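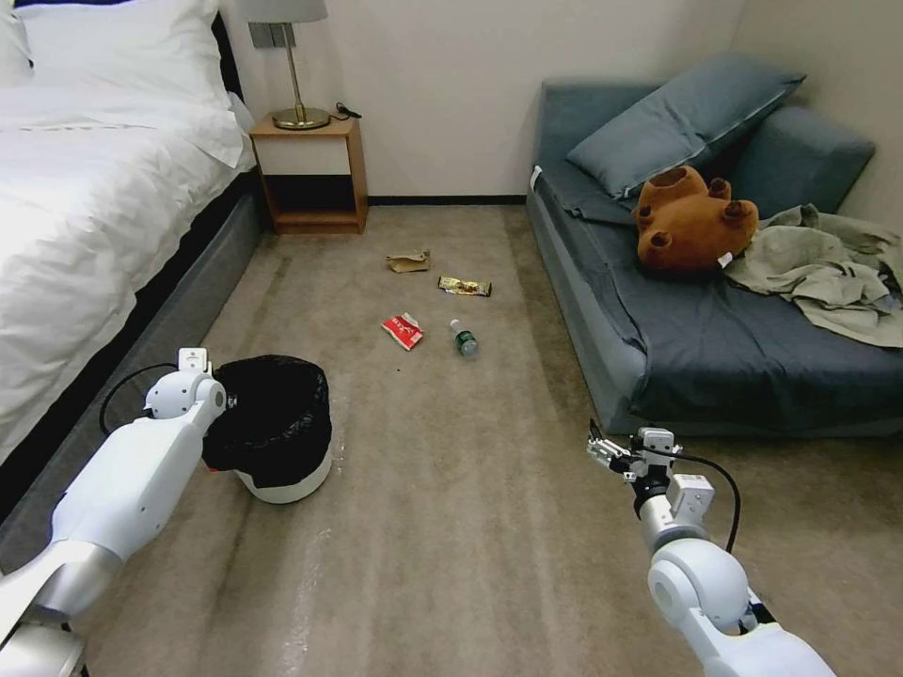 Bedroom floor, bed on the left, nightstand and lamp at the back.

Home Explore Threads Saved Log in

Lieselotte Stüber
Right, a thread about "ten-minute tidy" plans, and the people who sell them. I have now read 18 of the things. Grumbling follows.

They all start the same way. Set a timer. Put on a song you love. Pick up whatever is nearest. Then a sentence about how much lighter you will feel. I'd like to see where that last bit comes from, as not one of the 18 says.

The newest one doing the rounds is from Faltik, who make a paid app. It gives you a "home score". Mine was 187. Out of what? The help page says scores are "personal to you". So I can't compare it with anybody else's, and I can't tell whether it's good. I paid for that.

I emailed to ask. The reply told me that 187 was "a lovely place to begin". I asked again what the top score was. No answer to that one yet, but I did get a discount code for the yearly plan.

Faltik also claims 2,406 "transformed homes". I looked for what transformed means. It's in the small print: anyone who ticked off a whole week of tasks. You can tick them all at once, sitting down. I did it on the bus. I am presumably in the next batch of transformed homes.

Meinecke is the other big one, and that's a book. It's better written, I'll give it that. But chapter 8 says that a messy bedroom "steals" an hour of sleep a night, flat out, no source, no footnote, nothing at the back. An hour! If you took that seriously you'd sweep the floor and become a new woman by November.

I do believe that some people sleep worse in a mess. I also believe that people who are ill, or worn out, or working nights, end up with a mess. Which way round is it? The book never asks. It would be a shorter book if it did.

My friend Ingeborg Weidemann cleaned holiday lets in Skukdale for years and I trust her over any of them. I asked her what she does first when a room has rubbish all over the floor. "Bin bag." And then? "Fill it." I pressed her for a method and she changed the subject to her tomatoes.

She did come back to it later, to be fair. She does rubbish before anything else, then washing up, then cloth things, then the hoover. She opens the window if it isn't raining. She has never set a timer and thinks the song idea would make her hate the song.

Someone has asked already whether ten minutes a day is at least harmless. Mostly, yes. If it works for you, carry on, I'm not coming round to stop you. What I don't like is being told it's the same ten minutes for everyone. Ten minutes in a one-bed flat with no kids and a dishwasher is a different job from ten minutes in my sister's house.

Then there's the shopping. By page 40 or day six there is always a box to buy. Nuvance do a set of "calm baskets" that three of these plans recommend, all in very similar words. Two of the three say at the bottom that they get a cut. The third says nothing, which could mean anything, so I'll leave it there.

I bought one Nuvance basket, secondhand. It's a basket. Things go in and then you can't see them. My spare keys were in it for a fortnight.

To the person who says I'm being negative and should "try trusting the process" - I did the full Faltik month. The kitchen was a bit better, the bedroom was the same, and I missed four days with a cold and got a message saying my home missed me.

One thing I did keep: emptying the bedroom bin on the same night the kitchen bin goes out. That came from none of the 18. It was in a reply to an older post of mine and I've lost who wrote it. If it was you, thank you.

Will add to this if Faltik ever tell me what 187 is out of.

Recent threads
Do I need a separate cloth for the taps?
Reading the small print on a "free" mattress trial
Vinegar: what it cleans and what it doesn't
Ingeborg's tomatoes, an update

© Lieselotte Stüber | Contact | Back to top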